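**Ticket:** Pantry label printer drops jobs, Cullwood kitchen
**Opened by:** Zaid Daher
**Status:** resolved, left open for comments until the end of August

The label printer in the Cullwood kitchen stops after the first few labels of a batch. The Storkico app on the tablet says "sent" for every job, but the rest never print. Turning the printer off and on clears it until the next batch.

Setup:

- Printer on Wi-Fi, same network as the tablet
- Storkico app, current version
- 27 labels in the usual morning batch
- Stops after label 8 every time

Tried so far: new roll, cleaned the print head, reinstalled the app. No change.

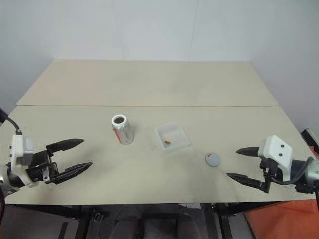 Živko Hodžić asked whether it also stops when the labels are sent one at a time, and whether the tablet screen goes dark during the batch. He had seen the same thing at the Abu Hammour site, where the tablet was going to sleep and closing the connection.

**Update, 10:15 a.m.**

Sent 16 labels one by one. All printed. Then sent the full batch and kept tapping the screen so it stayed on. It still stopped after label 8, so sleep is not the cause here.

Checked the printer's own settings page. The job buffer is set to "small." There is also an option called "hold on full" that is switched on. I don't remember either of these being changed, but the printer was reset when we moved it off the Tratano router.

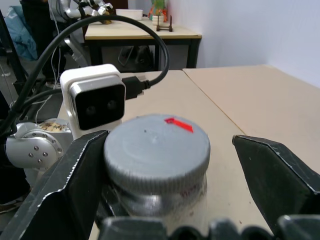
Changed the buffer to "large" and switched off "hold on full." Saved, restarted the printer, waited for the green light. First batch after that got to label 15 and stopped with a paper error, which was a separate problem. The roll was in crooked. Reseated it and ran the batch again.

**Update, 2:40 p.m.**

Full batch printed, 27 of 27. Ran it a second time with the same result.

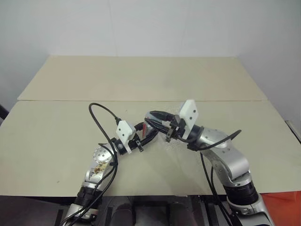
Two things still to do. The settings page goes back to "small" if the printer is reset with the pin button, so I am taping a note inside the cover. The app also needs to stop saying "sent" when the printer is holding jobs. I reported that to Storkico under a separate ticket and will add the number here when they reply.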